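Wutcombe Allotment Society -- minutes of the December meeting, as scribbled down by me

We got going at 7:30 in the back room at the Costello, with the heating finally on (thank you, whoever did that!). I was taking notes and eating a mince pie at the same time, so forgive me if I've missed a bit. Apologies came from the Ludow Road end, who had a clash with the school concert.

Last month's minutes were agreed with one fix: the new hose is 30 meters long and I'd written feet. Sorry!

Money first. We have $1,204 in the account, and the water bill has come in at $298, a good bit more than I was expecting. Orla Ní Mhurchú thinks the tap by the bottom gate has been dripping since summer and offered to change the washer. Agreed, with much relief.

Then we got onto the compost bays, and I'll admit I stopped writing for a while -- everybody had something to say. Orla wants 2 more bays along the north fence. I like the idea but I'd hate to lose the raspberries, and I said so, probably more than once. 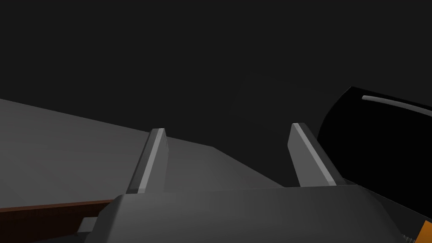
In the end we settled on one new bay now and another look at it in spring, once the raspberries have been cut back and we can see how much room there really is. Orla will ask at Hinden Timber what they'd charge for boards.

Seed order: please get your lists to me before the holidays. Last year I was still chasing people for their potatoes in February and I'm not doing it again!

Any other business: the shed padlock is sticking (I'll bring oil), and somebody has left a very nice pair of green gloves on the bench by plot 2.

We wrapped up at 8:50. Next meeting is in January, same room, and Orla is bringing soup.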